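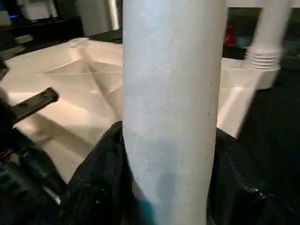
A white tube up close, gray speckles and all, with the molded plastic tray behind it.

How to Give a White Plastic Stand a Good Cleaning and Checkup

If you have one of those white plastic stands with a molded top and tube legs, you know how useful they are and how quickly they start to look sad. Mine has held seedlings, laundry soap, a fan, and for one long summer a very heavy pot of basil. I clean it every March, when I finally get the porch back in order, and I always end up going over the legs and joints at the same time. It makes a pleasant little job for a morning when the weather isn't quite good enough to be in the garden.

What you'll need

A large plastic sheet or tarp, a bucket of warm water, dish soap, baking soda, a soft cloth, an old toothbrush, and a dry towel. I used to have a bottle of Promdale plastic cleaner on the shelf too, but dish soap does so well that I never bought a second one.

Spread the sheet first

Lay the sheet out flat and make it bigger than you think you need. I like a black one, and my sister-in-law Francine swears by an old shower curtain, so use whatever you have. Gray grime from the legs shows up badly on pale tile, and the sheet also keeps the tubes from getting scratched while you turn things over. A few wrinkles won't hurt, but pull out any big folds where you plan to kneel!

Wash the top

Start with the top while the stand is still on its feet. Wipe off the loose dirt with a dry cloth before any water goes near it, or you'll only be making mud. Then mix a good squirt of dish soap into the bucket and work from the middle out to the rim. The creases and ridges of a molded top hold on to dust like you wouldn't believe, so that's where the toothbrush comes in. For stubborn spots, stir 3 spoonfuls of baking soda with just enough water to make a paste, dab it on, and let it sit for nine minutes or so while you pour yourself a coffee.

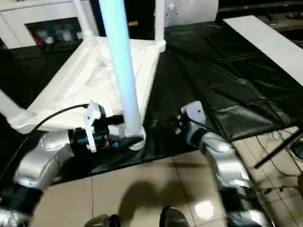 Rinse with a clean, wet cloth and go over it twice, as baking soda likes to leave a chalky film in the corners. Don't worry too much about small gray flecks that stay put after the second pass. Older plastic gets them, and I have stopped fighting mine. My neighbor Beatrice once went after hers with a kitchen scouring pad, and the shiny scratches bothered her far more than the flecks ever did.

Dry the top with the towel before you turn the stand over. Water will find its way into the tubes otherwise, and you'll be listening to it slosh around for a week.

Turn it over and check the joints 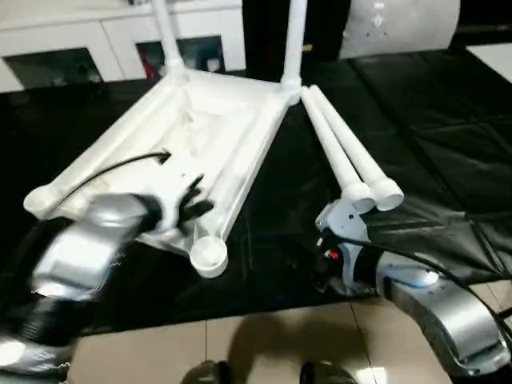 Joints are where these stands give out, so take your time with them. Hold each tube close to its fitting and give it a gentle twist. It should feel snug, and if it turns freely, push it back in with the heel of your hand — no hammers, please. Then go on to the feet. The ones on this stand flare out into a cup with a round open end, and with the whole thing tipped over and the underside facing up, you can get a toothbrush right down inside. Wipe the round end caps too, and press each one with your thumb to make sure it's seated all the way.

Let it dry

Leave the stand upside down for a couple of hours, out of strong sun, and then set it upright on a level floor. Press down on each corner in turn. If it rocks, one of the legs probably isn't pushed in far enough, so turn it back over and try that joint again.

Shake the sheet out over the grass and hang it up to dry before you fold it. Mine lives on a nail behind the porch door until next spring.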